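Bellport Museum of Everyday Life
Learning pages for ages 7 to 11

How Menus Work

A menu is a list of the food and drink that a restaurant sells. The word came into English from French, where it can mean "small" or "detailed". A menu is a detailed list, so the name suits it well.

Long ago, many inns had no menu. Travellers sat down together and ate whatever the cook had made that day. When restaurants began to offer a choice of dishes, customers needed a way to find out what they could order and how much it would cost. Some restaurants wrote the dishes on a board. Others printed them on paper.

What is on a menu?

Most menus have the name of the restaurant at the top. Underneath, the dishes are sorted into groups. Small dishes eaten at the start of a meal are often called starters. In Italian they are called "antipasti", meaning "before the meal". Each dish has a name and a price, and there may be a few words to explain it.

Some menus use more than one language. The menu from Dim Sum Inn has Italian names with smaller English words beneath them. The prices are in euros. In Italy, people write a comma where we would write a decimal point, so €2,00 means two euros exactly. The letters "pz" are short for "pezzi", the Italian word for pieces.

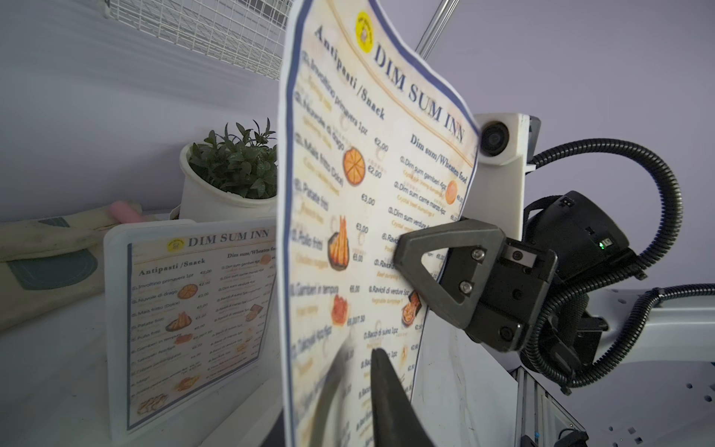

Words that travel

Food words often move from one country to another. "Tempura" is a Japanese word for food fried in a light batter, but it is thought to have come from Portuguese. "Takoyaki" is also Japanese. It is the name for small round balls of batter with octopus inside. "Dim sum" comes from Cantonese, a language spoken in southern China and Hong Kong, and means a meal of many little dishes, often served with tea.

Designing a menu

A good menu is easy to read. The letters should be large enough for everyone, and there should be a strong difference between the colour of the words and the colour of the paper. Columns help to fit many dishes on one page. A border makes the page look neat.
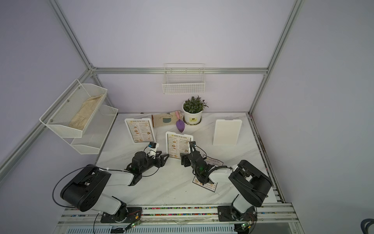

Two robot arms at a table with a marble pattern.

Our museum keeps 116 menus in its paper store. The oldest comes from the Aigner Tea Rooms in Prarnineck, where a pot of tea for two cost 4 pence. Corina Moser, Keeper of Paper Collections, advises visitors to hold old menus by the edges, with clean, dry hands.
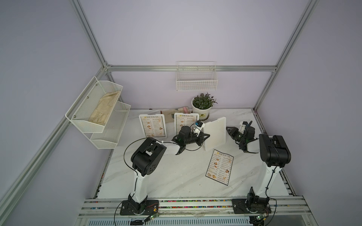
The tabletop, with a white board standing upright.

Activity: make your own menu

Fold a sheet of paper in half. Choose a name for your restaurant and write it on the front. Inside, write three starters, three main dishes and two puddings. Give every dish a price. Ask a friend to order a meal, then add up the bill together.

Finished menus may be handed in at the Learning Desk. Kane Nepia, Learning Officer, will put 60 of them on display in the Cilter Gallery in August. Please write your first name and age on the back.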